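Killatby Technical Institute
Workplace Organization, Unit 2: Sorting and Setting Out Small Parts
Course handout — Instructor: Shengli Cai

Students shall bring this handout to the practical session in Room 274. The unit concerns the orderly storage of small items on a shared work table, and it follows the Trardale method introduced in Unit 1.

1. The work area
The table should stand close to a wall so that pieces cannot roll off the far side. A pale, textured wall covering is acceptable. Cables may remain on the table, provided that they do not cross the sorting area.

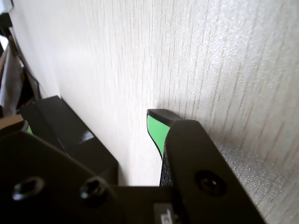 2. The open tray
Mixed items are kept in a shallow black box with its lid removed. Colored cubes, a white block, a blue block and a flat red-and-white package may share one tray. The lid may be placed beneath the tray during use.
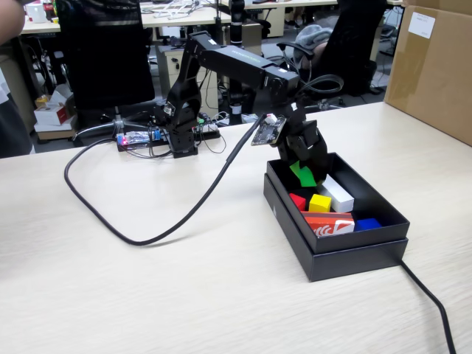 Items of the same shape are taken out first and the remainder stays where it is. Students should not empty the box onto the table — this is the most common error in the Pangilinan exercise.

3. Setting out a row
The cubes are placed in a single line, evenly spaced. Green, red and yellow is the standard order, read from either end.
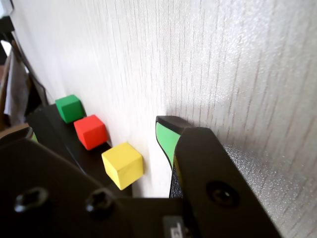 Page last modified: September, by S. Cai

The row may run diagonally, and it should leave the open side of the box clear for reaching in.

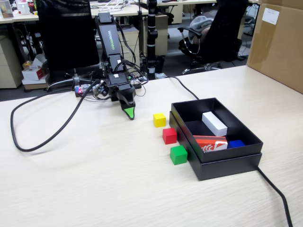

4. Written work
Submit form 1418 with a sketch of the row and a list of the items left in the tray. Read page 62 of the Zamura workbook before the next session.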